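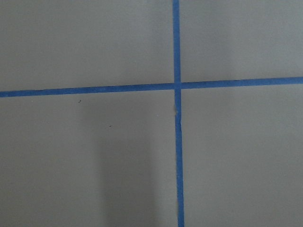 Blue painter's tape on a gray surface, laid out as a cross.

How to set up automatic file sorting without losing your files

Updated May 17, 2024

Every cloud storage service now wants to sort your files for you. Plodska calls its version Sorting Rules, and the sales page makes it sound like a maid for your documents. I've used it long enough to keep it switched on, for four folders out of a great many. The steps below are the ones I follow, including the ones the official help skips.

Before you start

You need a Plodska account with rules turned on (Settings, then Labs, then Rules). The free plan gives you 105 rule runs a month. One run is one file touched by one rule, so a file that matches two rules costs you two. The pricing page mentions this in a footnote.

Make a copy of whatever folder you plan to work on. Put it on a drive that does not sync. A second folder inside the same account is not a backup, whatever the pop-up says.

Step 1. Pick one boring folder

Downloads is the usual choice and it's a bad one, full of half-finished things. I started with scanned receipts. They all come from the same app and all have names that begin with the word "scan", and if the rule does something dumb I can put it right in ten minutes.

Step 2. Write the condition

Click New Rule and choose When a file is added. You'll be offered a "smart match" that claims to read what's in the file. Skip it. I fed it 34 receipts and it filed a parking ticket under Recipes. Choose File name begins with, and type the exact text. Capital letters count, even though the box doesn't tell you so.

Step 3. Choose Copy, not Move

The default action is Move. Change it to Copy for the first week or so. Yes, you end up with doubles. Doubles can be deleted, and a file moved to the wrong place by a rule you've forgotten about can take an afternoon to find - the search index lags behind the rules.

Pick the target folder by browsing to it. If you type the path and get one letter wrong, Plodska makes a new folder with the wrong name and carries on happily.

Step 4. Set a limit

Under Advanced there is a field called Stop after. It is blank, meaning no limit. Put in a small number. Emanuel Pop, who I share an account with, left it blank and pointed a rule at a photo archive. It renamed 3000 pictures by upload date, and there was no undo button for any of it.

Step 5. Test it

The Test button only checks that the rule is written correctly. It doesn't touch a file, so a green check mark tells you very little. Drop in one real file and wait. Mine took 68 seconds the first time and has been both faster and slower since. "Instant" is their word.

Then open Activity and read the line for that file. If it says Skipped, the condition didn't match. If it says Done, go look in the target folder anyway.

Step 6. Switch to Move

Once the log looks right, edit the rule and change Copy to Move. Saving an edit turns the rule off without a message. Turn it back on from the list.

What about connecting other apps?

You can link Plodska to Stulik or Jokance so that a new file also makes a task or sends a message. I tried Stulik in June of last year and had it unlinked by the end of the month. It asks for full access to every folder, and there was no way to narrow that down. Traian Preda uses the Jokance link at work and says it's fine, apart from the duplicate alerts. I'd want a better review than that.

Lungu does much the same job from your own computer with no account at all. The screens are ugly and the manual is thin, but the log is readable and it has a proper undo.

Turning it all off

Settings, Labs, Rules, Pause all. Pausing does not cancel runs already in the queue - check Activity again before you start moving things back by hand.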